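Buscamos manos pacientes para enseñar a desmontar ordenadores

¡Hola! Soy Catarina Baptista y llevo la parte de recogida de datos en Momon, un proyecto pequeño de Sustemen sobre reciclaje electrónico. Estamos juntando demostraciones para que un sistema aprenda a montar y desmontar PC de sobremesa, y nos falta gente que maneje los brazos a distancia.

El trabajo consiste en guiar los dos brazos con unos mandos y repetir la misma tarea muchas veces, con pequeñas variaciones: coger un módulo de RAM de su soporte, llevarlo a la ranura, colocar una CPU, soltar un cable. Parece fácil hasta que te toca el cable – yo tardé una tarde entera en cogerle el truco. La meta de esta campaña son 1000 demostraciones válidas y queremos cerrarla en diciembre.

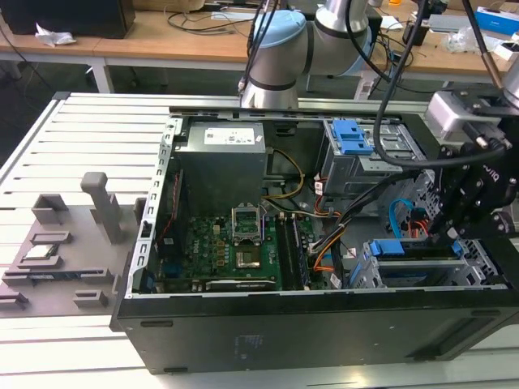 Boletín Momon, n.º 10

En la mesa trabajamos con torres tumbadas y sin el panel lateral, con la placa base a la vista, y al lado una placa gris de soportes donde van las piezas pequeñas como la CPU o la RAM. Si nunca has visto un ordenador por dentro no pasa nada, la primera sesión es de formación y la da Bevan Fairweather, que tiene muchísima más paciencia que yo.

Lo que pedimos: ser mayor de edad, buen pulso, poder venir dos mañanas por semana y no desesperarse repitiendo (también nos sirven los intentos fallidos, siempre que los marques como tales). Se agradece haber jugado con mando o haber trabajado en reparación, pero no es requisito.

Lo que ofrecemos: 100 euros por mañana, café decente y horario acordado con Huia Costigan, que lleva el calendario. Las sesiones se graban con cámaras fijas sobre la mesa de trabajo. Tu nombre no se guarda junto a los datos.

Para apuntarte, escribe a Huia con el asunto «Convocatoria 3703» y cuéntanos en cuatro líneas quién eres y qué mañanas tienes libres – el currículum es opcional. Estamos en el edificio Tautahi, segunda planta, entrando por el patio.

Publicado el 2 de octubre de 2022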